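Keeping Terry Towels Absorbent

Terry cloth absorbs water through its loops. Each loop adds surface area, and the gaps between loops hold liquid until it can move into the ground weave. When a towel stops drying well, the usual cause is a coating on the loops: fabric softener, detergent residue, body oil or mineral scale. The cotton itself is seldom worn out. Most coatings can be removed in an ordinary washer.

Before the first use

New towels carry a finish from the mill that makes them feel soft on the shelf. It repels water. Wash new towels once before use, separately from other laundry, with half the normal dose of detergent. Dark colors should go through a second time on their own. Expect a full lint screen after each of the first few dryer loads.

Testing a towel

Lay the towel flat and let one drop of water fall on it from a spoon. On clean terry the drop goes in within 3 seconds. If it sits on the surface as a bead, the loops are coated. Test the center and one corner, as residue is often uneven. Kitchen towels tend to fail in the middle, where they pick up grease from hands and pans.

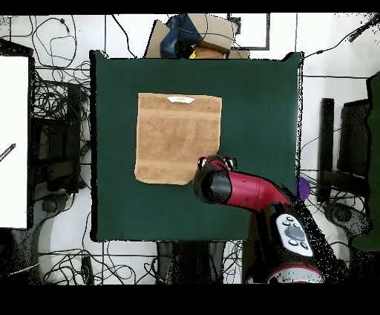 A hand towel laid flat, label at the top edge.

Do not judge by feel. A softened towel is pleasant to handle and may fail the drop test completely, while a line-dried towel can feel stiff and pass.

Stripping residue

1. Run the towels through a hot wash with no detergent. If suds appear in the door glass, detergent was the problem. Repeat until the water stays clear.
2. For softener or oil, wash again on hot with the full dose of a plain powder detergent and half a cup of washing soda. Check the care label first. Some dyed towels are limited to warm.
3. For hard water scale, add one cup of white vinegar to the rinse. Never combine vinegar with bleach in the same load.
4. Dry fully, then repeat the drop test.

Yung-ching Ko, who runs the linen room at a guesthouse in Danisdale, keeps the washer at two-thirds full for this job. A packed drum does not rinse terry well – the loops hold suds and the spin cycle presses them back into the weave.

Drying

Shake each towel hard twice before it goes in the dryer or on the line. This lifts the loops that the spin flattened. Use medium heat and remove the load as soon as it is dry. Overdrying makes cotton brittle and increases lint. Skip dryer sheets, which leave the same kind of coating as liquid softener.

On a line, hang by the short edge with a few inches folded over. Ten minutes in a tumble dryer without heat will take out most of the stiffness afterward.

Snags and edges

A pulled loop will not run the way a knit does. Cut it level with the others using small scissors. Do not pull it. A loose hem should be restitched before the next wash, with polyester thread and a medium stitch length.

Storage

Fold only when fully dry. Damp towels sour in a closed cabinet within a day or two, and the smell returns each time they get wet. Put clean towels at the bottom of the stack and take from the top, so that all of them wear at the same rate.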